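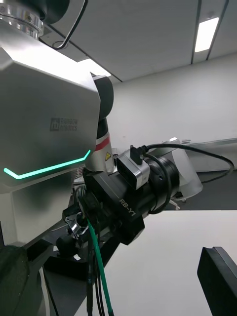 Flange-mount circular connector

A flange-mount circular connector is an electrical connector with a round body and a flat plate, called the flange, that is fastened to a panel or bracket. It gives a bundle of wires a fixed point of entry or exit on a piece of equipment. The half with the flange is usually called the receptacle or socket, and the half on the loose cable is called the plug. In everyday shop talk either half may be called a "round connector" or simply a "circular."

We use cookies to remember your reading settings. Accept | Manage choices

Construction

The outer part of the connector is the shell. It is made of metal or molded plastic, and metal shells are often plated. Inside the shell is the insert, a disk of insulating material with a hole for each contact. Contacts are either pins or sockets, and the word "socket" can therefore mean a single female contact or the whole panel-mounted half. Catalogs avoid the confusion by using "receptacle" for the panel half.

The flange is most often square, with a mounting hole near each corner. Other forms include a two-hole oval flange and a round flange held by a single large nut, known as a jam nut. Shells with a square flange can be mounted from the front or the back of the panel, depending on the depth of the shell and the space available for the nuts.

The plug and the receptacle are held together by a coupling. Common types are the threaded ring, the bayonet, which locks in a part turn, and the push-pull sleeve. A key and matching slot in the shells set the angle at which the two halves will mate.

Sizes and ratings

Shell sizes are given by number, and the numbering differs from one maker to another. The Tustitz series, made by Virkusa, covers inserts with up to 44 contacts and is rated by the maker at 600 volts. The smaller Zindine series has the same flange pattern in its two largest sizes, but the inserts cannot be exchanged.

Current is limited by the size of the contact and by the number of contacts carrying a load at once. An insert filled with loaded contacts runs warmer than one with a few in use, and tables of reduced current are printed with most series. Mating life is stated as a number of cycles. For the Tustitz series the figure is 2000.

Contacts and wire

Contacts may be soldered, crimped, or fitted with screws. Crimped contacts are pushed into the insert from the rear and held by a spring clip or by fingers in the insert itself. A removal tool of the right diameter is needed to take them out again. Solder contacts have a small cup at the rear, filled with solder before or during insertion of the stripped wire.

Wires are cut with extra length behind the receptacle, known as a service loop, so that the shell can be drawn away from the panel for work. The loop is tied or clipped where it could rub against the edge of a sheet-metal bracket. Power conductors are normally thicker than signal conductors, and an insert may have contacts of two or three sizes to suit both.

Grounding

Where a protective ground is carried through the connector, it is given its own contact. On many inserts this contact is longer than the others and mates first. The conductor has green or green-and-yellow insulation in most wiring practice. A green-and-yellow striped wire of this kind can be run to a chrome-finished socket alongside red conductors, the group meeting at the round mouth of the shell. A metal shell may also be bonded to the panel through its flange, and paint is then removed from the area under the plate.

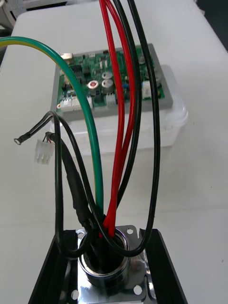

Mounting and bench work

The panel is punched or drilled with one large hole for the shell and smaller ones for the screws. A gasket is placed under the flange when the enclosure must keep out water or dust. Screws are tightened a little at a time, moving between opposite corners.

Wiring is checked for continuity from each contact to its far end before power is applied. Tan's shop manual gives this check on page 189, with a blank chart for recording the contact letters.

See also

Cable gland
Crimp connection
Terminal block
Wire harness

Article revised by Védís Þórarinsdóttir, 2/16/24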